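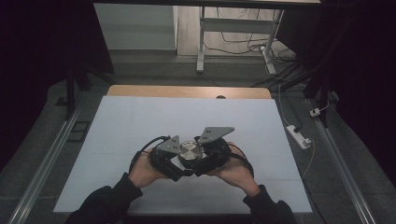

Category: Robotics / Manipulation / Data collection

4. Collecting demonstrations by hand

I'll start with the part I like best, the hand-held gripper, because most of our time went into it and most of our mistakes did too. The idea is simple enough. You hold the gripper yourself, you do the task over the board, and the policy learns from what the gripper went through. No arm, no teleoperation lag, no emergency stop. We call our version Drisavton, after the older rig it grew out of.

Figure 3. A hand-held demonstration over the white board. The operator steadies the gripper with both hands while a round metal part sits between the jaws.

We recorded 1551 demonstrations in all and threw out 51 of them, mostly for dropped tracking, so everything in Section 5 is trained on 1500. I went back and forth on whether to keep the bad ones in (there's a case for it!) but the pose estimates were so jumpy that the loss curves got ugly fast. Chrysanthi Liapis did the filtering by eye and then again with a script, and the two lists agreed except for nine episodes, which we watched together and argued over one by one.

4.1 One hand or two

Our first protocol was one-handed. It felt natural, and it was terrible for round parts. The wrist rolls a little every time you close your fingers, and the learned policy picked up that roll and repeated it faithfully on the arm – a lovely result if you're studying human wrists, which we weren't. So we switched to a two-handed grip, one palm on each side of the housing, and asked people to move from the elbows. It's slower. I got sore shoulders. But the approach angle spread got visibly tighter in the plots, and the insertion policy stopped tilting the part on the way down.

We kept 101 of the one-handed episodes as a comparison set. They're never mixed into training, and they only show up in the ablation.

4.2 Fingertips

The two fingertip plates don't match, and we left them that way on purpose. With a matched pair, a disc tended to settle wherever it liked and we had to guess its center afterward. With a smaller plate on one side and a larger one on the other, people lined parts up more consistently, and the offset between plates went straight into the calibration file. The Skultinach baseline assumes symmetric jaws, so we re-fit its grasp frame before comparing. I think that's fair, though a reader could reasonably want both numbers, and both are in Table 2.

One leftover problem is cable drag. A stiff loop near the wrist pulls on the gripper at the ends of its travel, and the policy has no way of knowing about it. We tried softer cable in December and it helped with sideways moves, less so with lifts. I don't have a good fix yet, so the lift results in Section 5 should be read with that in mind.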